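Handheld collection moves to the lockers

The Nastus project has added locker work to its set of hand-demonstrated tasks. Operators carry a pair of grippers and do the job themselves; the arms get the recordings later. Until August all our bimanual data came from the bench, where everything sits at one height and in even light. A compartment with a door, a shelf and a back wall is a harder case.

The locker set stands at 1248 demonstrations, of which 169 were rejected, mostly for tracking dropouts when a marker cube turned away from the head camera. Rejected runs are kept in a separate folder on Godoy and should not be used for training.

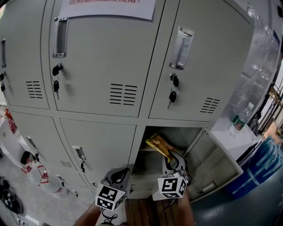
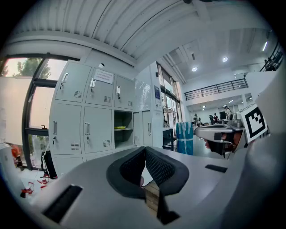

Locker task, Nastus project: head view with both grippers at the open compartment (first); gripper view with a wooden block between the fingers (second).

Two changes apply from this month. Operators now pause for 2 seconds at the start and end of each run – the segmentation script needs a still section to find the boundaries. Wrist and head streams are also checked for time offset before upload, and a session that fails the check is repeated in full.

The Tolleson group will train the first policy on version 7 of the set. Requests for access go through the Jomham data desk, with the version number in the subject line.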